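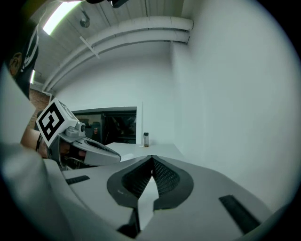 Figure 3. Two hand-held grippers at the work area, one held by its handle.

3.2 Curing and hardness of olive oil bars

Bars were made by the cold process in two batches at the Drurncombe workshop. Batch A held olive oil as its only fat. In batch B, coconut oil replaced part of the olive oil, and the lye was worked out again to keep the same excess of fat. Lavender oil was stirred in at trace in both. Each batch gave 40 bars, cut to a weight of 118 g and set on open racks, with the long face down.

Hardness was measured with a needle probe under a fixed load, following Carrasco and Peeters. Three readings were taken per bar and the middle value was kept. Weight was recorded at the same time. Bars used for probing were not returned to the racks.

Batch A lost weight more slowly than batch B and stayed softer for the whole of the first month. The gap had closed by day 88. Readings continued to day 188, with no further change beyond the error of the probe. Scent was scored by a panel led by A. Bakalis; scores fell in both batches, and faster in bars stored near the door, where the air moved more. We did not control for this. The Farah bars discussed in Section 4 were wrapped in paper from March onwards and are therefore treated separately.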